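**Treno cell 2, Urnport: picks stalling, staff back on hand sorting**
Status: open, sev 2
Opened by: Ida Wendt

06:40 Arm stops over table, fingers open, no fault code. Operator has to ack on the panel every time. Night crew says same thing since they came on.

07:15 Restarted controller. Ran clean for a bit then same stall. Worse with the light printed blocks, plain wood ones mostly go thru.

07:50 Suspect glare. Tabletop is scratched up and throws a bright patch, label on the cream block washes out at one end too. Wrist view:

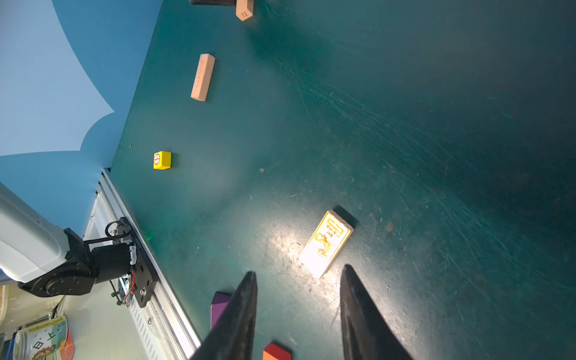
Zoriana Zakharchenko wrote back that glare may well be it, but the ticket skips the part her shift cares about. Since the cell went in they're down to one person per table, and that person is still expected to hit 700 a shift while clearing stalls. Before Treno it was two people and no panel. She wants the target dropped while this is open, in writing.

08:30 Fair. Asked Margareta Roman for 2,000 per day across the line instead of 3,000 until closed. Waiting.

09:05 Dropped exposure one step, raised match timeout. Stalls down, not gone. Tried a sheet of cardboard over the lamp side, helps more than the exposure did tbh.

09:40 Margareta ok'd 2,000. Posted at the Urnport board. Stall time does not count against operators, log it under code "cell" not "person". Pls tell late shift, they were logging it wrong.

To do
- matte mat for tabletop (ordered, no date)
- ack button moved to the sorting side so people arent walking round the rail
- Anneliese Bauerfeind wants panel training for all sorters, currenty only two per shift have the login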